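Notes for the drawer talk, 2021-02-28, Tímea Vincze
Slot is 20 min plus questions. Water on the lectern.

Slide 1. Title
Say hello, thank Lilla Sipos for the invitation. Say that Aranka Farkas and Dorottya Kun did most of the demonstrating. I did the counting.

Slide 2. What we wanted
One arm, one cabinet, a short list of jobs. Open the drawer, take something out, put something in, close it. No code written per job. A person shows the arm what to do and we train on what was recorded.

Slide 3. Two ways of showing
By hand: you hold the arm at the wrist and move it. Easy to learn. The trouble is that your own body gets into the camera view, and it won't be there later.
By remote: you stand off to the side with the controllers and watch the arm. Slower for the first day or so. Recordings are cleaner.
We collected 257 demonstrations by hand and 200 by remote. Pause here, people like to write these down.

Slide 4. The chip bag
Leave this one up for a while.

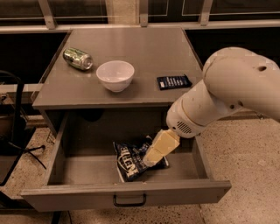
Gripper on the chip bag in the open drawer. Can, bowl and small package on the cabinet top.

Bags are harder than cans. A can has one shape. A bag folds differently each time, and the person driving has to decide where to press and when to close. Aranka goes for the middle. Dorottya goes for a corner. Both work for a person, but mixed together in training they gave us an arm that hovered between the two.
Fix: we agreed on the middle and redid the bag demonstrations, 106 of them. Those are included in the totals on slide 3. Someone will ask.

Slide 5. Things we changed
Start pose is the same every time now.
Drivers stop after up to 99 seconds, finished or not.
Failed tries are kept and labeled. We used to delete them.
Swap drivers after lunch.

Slide 6. Still open
Closing the drawer when something sticks up out of it. Anikó Mészáros has a plan for May. Don't promise dates.

Slide 7. Questions
If asked about the Zasten controllers: fine for us, tiring on the thumb. If asked about cost, send them to Lilla.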